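The carry-on sizer is coming for your wheels

Members' newsletter, 2025-12-13

Every winter the travel companies discover a new way to save us time, and every winter I spend the time reading the small print. This year's gift is the "guaranteed cabin" ticket. You pay a little more, you get a little tag, and your bag goes up the steps with you no matter how full the flight is. Lerier, the booking outfit a lot of you use for the spring group trip, has been pushing it in every email since May. I have had 16 of those emails. I kept them all, which my wife says is a sickness.

I read the terms so you don't have to, though you should. The guarantee covers "one standard cabin item, space permitting." I would like somebody at Lerier to explain what is left of a guarantee once you add "space permitting" to it. I called to ask. The young man on the phone was polite and told me that space nearly always permits. I asked what happens when it doesn't. He said I could apply for a credit. The credit can be used on another guaranteed cabin ticket.

Then there is the matter of what counts as standard. The page gives three measurements and says nothing about wheels or handles until you get down to the notes, where you learn that both are included. Most of us bought our bags off a store label, and plenty of store labels measure the shell and stop there. Teodor Kurek took a tape to his and found it 2 inches longer than it was sold as. He has flown with it for eight years without a word from anybody. He may fly with it for eight more. Or he may meet the one gate agent who has been told to care, and then he'll pay at the gate, where the price is always the worst.

I'm told the fix is to buy a new bag. Of course it is. Dudance has a "flight ready" model out that is supposed to fit every sizer there is, and I have seen it recommended in three places that all seem to use the same paragraph. No two of the sizers I've looked at are the same depth, so I don't know how one bag has been tested against all of them, and the tag on the handle doesn't say who did the testing.

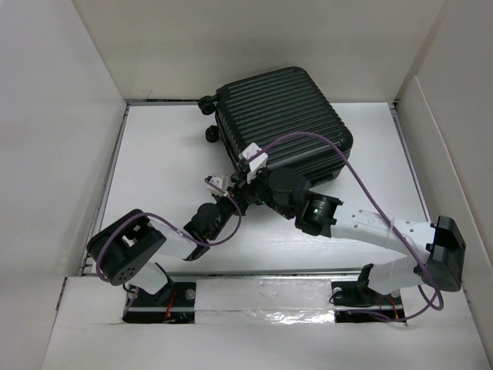
Heloísa Andrade wrote in after the last issue to say I was being unfair. She bought the guaranteed ticket for both legs of her trip to see her sister, and both times she walked on while people ahead of her were handing over their bags. She has a bad shoulder and a tight connection, and she would pay it again tomorrow. In her view the extra is cheap compared with waiting 30 minutes at a carousel and missing the last bus out to Bendness. She also says that if I spent less time on the phone with Lerier I'd have nothing to complain about.

Fair enough. I don't doubt her two flights. What I doubt is whether the tag did it. She boards early because of the shoulder, and early boarders get their bags on anyway. I'd be more impressed by someone in the last group who walked on with a full-size case on a packed flight in the holidays. If that was you, write to me. I'll print it, even if it makes me look foolish.

Until then, here is what I plan to do in the spring. I'm going to measure my bag standing up, with the wheels on and the handle down, and write the numbers on a piece of tape inside the lid. I'm going to put my pills, my glasses and one change of clothes in a cloth bag that can come out fast if they take the case. I'm not going to buy the tag. Ezequiel Garrido is buying it, on the same flight, and we have agreed to compare notes. The loser buys coffee for the winner, and since it's airport coffee the stakes are not small.

One more thing on the group trip itself. Lerier's quote is good until the end of the month and the price per person assumes at least 8 of us. The "group discount" is figured off a fare I couldn't find for sale anywhere on the day I looked, so please don't let the size of the discount make up your mind for you. Look at the total, and ask whether the cabin ticket has been added to it. On the first version I was sent, it had been, already checked, near the bottom.

Corrections and angry letters to the usual address.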